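**Tredaro clothing reuse - progress note, 28 August 2018**

For: Rocío Villca

Quick one, full numbers to folow. Toledo drop-off open since January. 166 bags in, 98 sorted so far. Rest are stacked in the back hall - need shelving before the fall rush.

Spent: van hire, labels, 2 new scales. Under budget on fuel, over on bags.

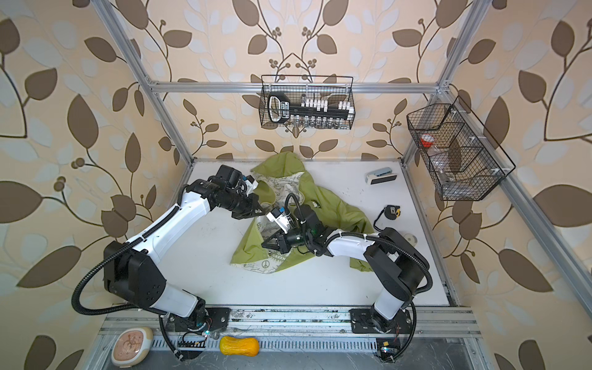
*Green garment on a white tabletop.*

School coat swap went well, 40 families signed up. Clireck still hasnt confirmed the winter pickup route - chasing them again. Need your OK on the shelving quote, sent seperately.

Lionel Garside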